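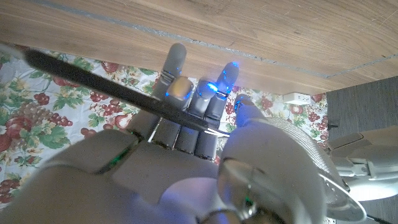 **분류: 생활도구 / 체·거름 도구 / 사용 및 보관 기록**

9월, 오전. 주테오 작업실 조리도구 구역.

손잡이 달린 둥근 체의 사용 상태를 점검하고 보관 방식을 다시 정하였다. 지난번 기록에는 세척 절차만 적혀 있고 손잡이와 테두리에 관한 내용이 빠져 있어 이번 항목에서 보완한다. 콘데오 목록의 기존 번호는 그대로 유지한다. 함께 보관하던 검은색 가는 막대는 체의 부속이 아니므로 별도 칸으로 옮겨 등록한다.

### 대상 및 작업 자리

대상은 금속 테두리에 가는 철망을 댄 체이다. 테두리 바깥지름은 19cm로 측정하였고, 목록의 기존 값과 일치한다. 손잡이는 가는 금속제이며, 같은 용도의 올란다 체와 비교하면 쥐었을 때 손바닥에 닿는 면이 좁다. 가루를 오래 칠 때에는 이 차이가 피로로 나타난다. 짧은 작업에서는 불편을 느끼지 못하였다.

작업은 밝은 갈색 결이 있는 나무 탁자에서 진행하였다. 탁자 쪽의 꽃무늬 천은 그대로 두기로 하였다. 흰 바탕에 장미와 포도송이가 들어간 무늬여서 밀가루가 날려 앉아도 눈에 잘 띄지 않는다. 이 점은 청소 확인 때 불리하므로, 가루 작업 뒤에는 천을 눈으로만 살피지 말고 마른 솔로 한 번 쓸어 내리도록 한다. 무늬 없는 천으로 교체하자는 의견은 다음 구매 논의로 넘긴다.

### 가루 치기

박력분 200g을 계량하여 두 번 나누어 쳤다. 한꺼번에 부으면 철망 가운데가 눌려 가루가 오히려 천천히 떨어진다. 절반씩 나누었을 때 테두리를 가볍게 두드리는 것만으로 대부분이 통과하였고, 남은 덩어리는 주걱 대신 손가락 등으로 살짝 굴려 풀었다. 주걱 모서리로 긁은 흔적이 철망에 남은 사례가 이전 기록에 있으므로 금속 주걱은 사용하지 않는다.

체는 그릇 위로 한 뼘 정도 들고 수평을 유지한다. 손잡이 쪽만 쥐면 맞은편이 조금씩 처지며, 가루가 그쪽으로 몰린다. 이를 막으려면 한 손은 손잡이를, 다른 손은 맞은편 테두리를 받치는 편이 안정적이다. 양손을 쓰면 두드릴 손이 없다는 지적이 있었다. 이 경우에는 체를 좌우로 짧게 흔드는 것으로 대신한다. 흔드는 폭이 그릇 지름을 넘지 않아야 한다.

기록용 메모: 가루가 다 내려간 뒤 체를 바로 뒤집지 말 것. 테두리 안쪽 접힌 부분에 남은 가루가 탁자로 쏟아진다. 그릇 위에서 테두리를 한 번 더 친 다음 옮긴다.

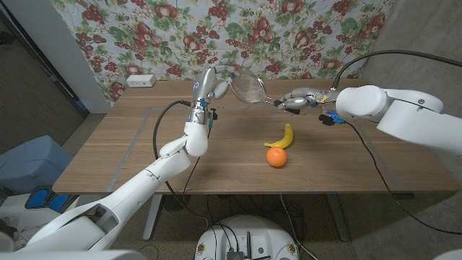 ### 세척 및 건조

가루를 친 체에 더운물을 먼저 대지 않는다. 밀가루가 철망 사이에서 풀처럼 굳어 제거에 시간이 더 걸린다. 절차는 다음과 같이 통일한다.

1. 마른 솔로 철망 안쪽과 바깥쪽을 턴다.
2. 찬물을 철망 바깥쪽에서 안쪽으로 흘려 남은 가루를 밀어낸다.
3. 중성 세제를 묻힌 부드러운 솔로 테두리 접힌 부분을 따라 닦는다.
4. 미지근한 물로 헹군다.
5. 마른행주로 테두리와 손잡이를 닦고 세워서 말린다.

건조할 때의 방향은 의견이 갈렸던 사항이다. 엎어서 두면 테두리와 바닥이 맞닿은 부분에 물이 고인다. 바로 놓으면 망의 아래쪽이 눌릴 우려가 있다. 바닥과 90도가 되도록 세우는 방법을 기본으로 정하고, 드루넥 건조대의 넓은 칸을 사용한다. 좁은 칸에 넣으면 손잡이가 옆 칸의 도구에 걸린다.

손잡이와 테두리의 이음부는 물기가 가장 늦게 마르는 자리이다. 행주 모서리를 접어 따로 닦을 것. 이번 점검에서 이음부의 녹은 발견되지 않았다.

### 보관

서랍에 눕혀 넣는 방식을 중단하고 고리에 거는 방식으로 바꾼다. 서랍 안에서는 다른 도구의 무게가 철망에 실리며, 여닫을 때마다 망이 조금씩 눌린다. 같은 서랍에 있던 올란다 체의 망이 한쪽으로 늘어난 원인도 여기에 있다고 본다. 해당 체는 거르는 데 지장이 없으나 고운 가루용에서 제외하고 채소 헹굼용으로 용도를 바꾸었다.

고리의 위치는 선반 왼쪽 끝으로 한다. 벽과 체 사이에 손이 들어갈 만큼의 간격을 두어야 꺼낼 때 망을 건드리지 않는다. 꺼낼 때에는 손잡이를 먼저 쥐고 테두리를 받친 다음 고리에서 뺀다. 망의 볼록한 면을 밀어 올리는 동작은 삼간다.

검은색 가는 막대는 길이가 있는 도구를 두는 칸에 눕혀 보관한다. 목록에는 용도란을 비워 두었다. 확인되는 대로 담당자가 기입할 것.

### 점검 주기

철망의 늘어짐과 이음부의 흔들림은 한 달에 2회 확인한다. 확인 방법은 체를 창 쪽으로 들어 망눈이 고른지 살피고, 손잡이를 쥔 채 테두리를 가볍게 눌러 보는 것으로 한다. 소리가 나거나 유격이 느껴지면 사용을 멈추고 목록에 표시한다. 망눈이 벌어진 체를 임의로 펴서 다시 쓰지 않는다.

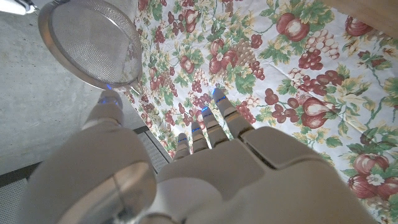
**고운 가루용 체를 육수 거르기에 함께 써도 되는가?**

두 용도는 분리한다. 기름기가 망에 남으면 다음에 치는 가루가 엉겨 붙고, 세척 시간도 길어진다. 육수에는 망눈이 더 굵은 체를 사용하고, 부득이하게 고운 체를 쓴 경우에는 세제로 두 차례 씻은 뒤 완전히 말려 고리에 건다.

### 남은 사항

- 콘데오 목록의 보관 위치란을 서랍에서 고리로 수정할 것.
- 건조대 넓은 칸에 체 전용 표시를 붙일 것. 표시는 물에 번지지 않는 것으로 한다.
- 마른 솔의 털이 빠지기 시작하였으므로 새것을 신청할 것. 털이 철망에 끼면 핀셋으로 빼고, 세게 당기지 않는다.
- 꽃무늬 천의 세탁은 다음 가루 작업이 끝난 뒤에 진행한다.

다음 항목에서는 올란다 체의 채소 헹굼 사용 결과를 기록한다.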